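Chapter 3
Whose Story Is It? Choosing a Narrator

Before you write the first scene of a story, you have to decide who is telling it. Many new writers make this choice without noticing. They type "I" or "she" in the first sentence and keep going, and by page ten they are stuck with a narrator who can't see the most important event in the plot.

This chapter covers the three narrators you will use most often: first person, close third person, and the wide narrator who can enter any mind. It also covers the problem of distance, meaning how near the reader is allowed to stand to what a character thinks and feels. Unreliable narrators are left for Chapter 6.

Start with a simple case. Two sisters in the town of Ultstead have not spoken since their mother's funeral. The older one comes back in July to sell the house on Rutherford Street. The younger one still lives in it. They meet in the kitchen.

If the older sister tells the scene, the reader arrives with her. The house is smaller than she remembers. She has rehearsed a speech in the car and forgets it at the door. She doesn't know that her sister has already packed, and so the reader doesn't know either.
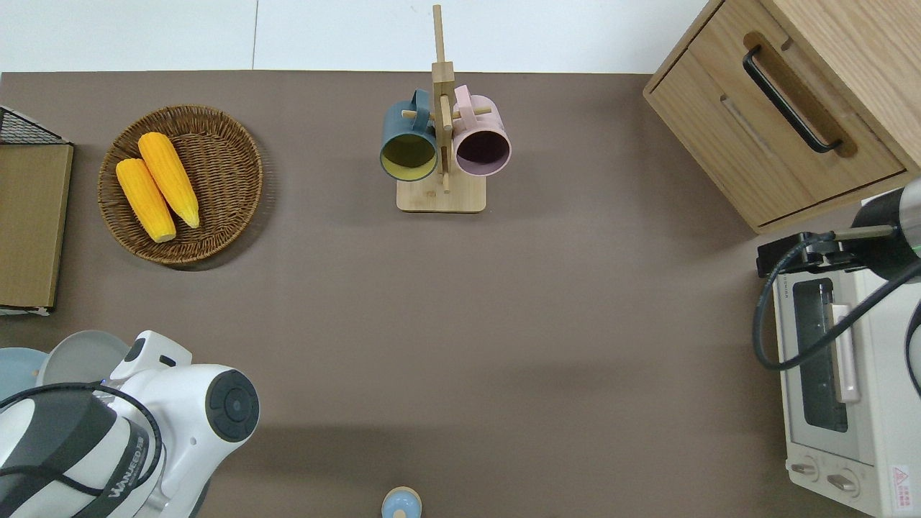
If the younger sister tells it, the wait comes first. She hears the car and stays in her chair. Her boxes are stacked in the back bedroom, and she has decided to say nothing about them until she is asked. The same words are spoken in both versions — you could copy the dialogue from one to the other — but the tension has moved. In the first version we wonder what she will say. In the second we wonder whether she will be asked.

Neither version is better. The choice depends on which question you want the reader to carry through the scene.

A wide narrator could give us both women at once. This can work well in a long novel with a large cast, but in a short scene it often lets the pressure out. When the reader knows what both people are hiding, the writer has to find suspense somewhere else, perhaps in a third person coming up the walk.

Close third person sits between these. It uses "she" but stays inside one mind at a time. Most of the student stories in this book are written this way. The usual mistake is the slip: a paragraph that belongs to one sister suddenly reports what the other is feeling. Readers may not be able to name the error, but they lose their footing.

Try it yourself

1. Write the kitchen scene in 200 words from the older sister's point of view, using "I."

2. Write it again from the younger sister's point of view, using "she." Keep every line of dialogue the same.

3. Cut 50 words from whichever version you like less, then read both aloud. Mark any sentence that reports something your narrator could not know.

Keep both drafts. You will need them in the next section, where we look at distance and take the older sister's arrival apart line by line.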